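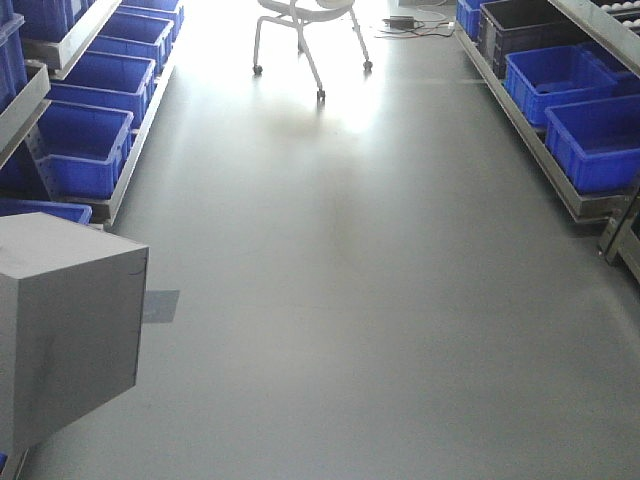 Changes to the handling of commercial lease disputes

10 January 2020

Clients who rent business premises through the firm's property department will have received a letter about the new procedure for disputed service charges. The points below repeat the main parts of that letter and answer some of the queries received so far.

From this month all service charge disputes are handled by the litigation team at the Trotham office. Alina Mihăilă has charge of the work. She qualified as a solicitor in England and Wales after several years in practice in Bucharest, where she was with the firm of Văduva, and she joined us in August. Her work before then was mainly in landlord and tenant matters and in the recovery of commercial debts. She will continue to accept instructions on both.

Existing files stay with the fee earner who opened them unless the client asks for a transfer. A transfer does not alter the hourly rate agreed in the client care letter, and no charge is made for the time spent reading in.

Time limits

Many leases require the tenant to object to a service charge statement within a fixed period. The period is set by the lease and varies a good deal. A tenant who misses it may be treated as having accepted the figures. We ask clients to send us the statement as soon as it arrives, together with the lease, any deed of variation and the two previous years' statements. Originals are not needed at this stage.

Where the lease is silent, the general limitation period for a claim in contract is six years from the breach, or 12 years if the lease was made as a deed. Delay can still weaken a case, particularly where invoices have been destroyed or the managing agent has changed.

A recent matter

The tenant of a storage unit, Seltik, was asked to pay a balancing charge of £4,000 towards resurfacing a shared yard. The landlord's agent, Govum, relied on a clause allowing recovery of the cost of "repair and maintenance". The contractor's specification ran to 52 items, several of which concerned new drainage that had not existed when the lease was granted. We argued that this part of the work was an improvement and fell outside the clause. The matter settled before proceedings were issued, with each side bearing its own costs. Seltik has agreed to this summary being published.

The settlement does not create a precedent. The line between repair and improvement depends on the wording of the lease, the state of the premises and the extent of the work, and a differently worded clause could well have covered the whole sum.

Paying under protest

A tenant who withholds payment may face forfeiture or interest at the contractual rate. In some cases it is safer to pay and to reserve the right to recover the money. The reservation should be made in writing before or at the time of payment. Please take advice first, as the form of words matters.

Queries should be sent to the Trotham office, marked for the litigation team. Please quote the matter number shown at the head of your last invoice.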